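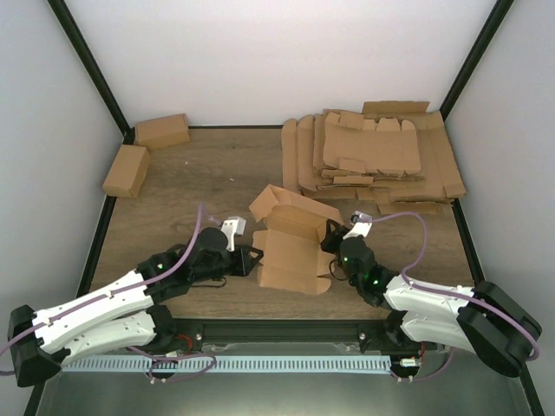 July — box folding, bimanual, notes

3 min read

Search notes Go

Picking up from where Shona left it. Policy is the Erkov checkpoint, fine-tuned on 919 teleop demos of the fold, chunked actions, same cameras in training and eval (fixed one plus wrist). Question for this round: does relabeling the demos by sub-step help, or is it just more data doing the work? Kanokwan did the relabeling by hand over the past few weeks, thank you, I owe you lunch.

Sub-steps as labeled now: pick blank off pile, square it up, raise side walls, tuck front tabs, close lid, set aside in back left. Old labels were one string for the whole thing ("fold the box").

Runs so far:
 - baseline, single label: 200 rollouts, done before the move to this table
 - sub-step labels: 30 rollouts, started after lunch, still going
Not comparable yet, don't quote anything from this to the Palaniappan people.

What I keep seeing with the new labels. Side walls good. Tabs are the trouble. It goes for the slot, misses by a little, then backs off and tries the same thing at the same angle. Old policy would just push on through and crush the tab, so backing off is progress I think, but it eats the clock. Timeout is 2 minutes per box, should maybe be longer for this comparision. Ask Shona what she used.
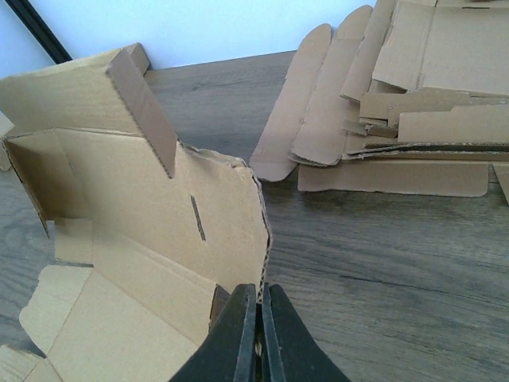

Grasp point matters more than I expected. If it pinches the panel close to a crease the wall comes up straight, out near a corner the board bows and the tab lands wrong. Demos are mixed on this — Kanokwan grabs near the crease, I grab wherever. So possibly half of my demos are teaching the bad habit. Cheap test: drop mine, retrain on hers only, same seed. Fewer demos but cleaner.

Other stuff:
- blanks get reused between rollouts and the creases go soft. A soft blank folds easier, tears easier too. Need to log the use count per blank, we dont right now
- Kurkix logger dropped wrist frames twice, restarted it, fine after. Check timestamps before using those two
- pile position: I nudge it back by eye after each reset. Should tape marks on the table
- Cernik gripper settings unchanged, leave them alone until the comparison is finished please

Next: finish the 30, queue the Kanokwan-only retrain overnight, then redo the baseline here on this table so the numbers mean something. Shona wants success per sub-step as well as whole box, script is half written, in the shared folder.

4:40 pm, back to resets.

Questions about this notebook: ask Shona Tipoki | © Lab notes, internal | Back to top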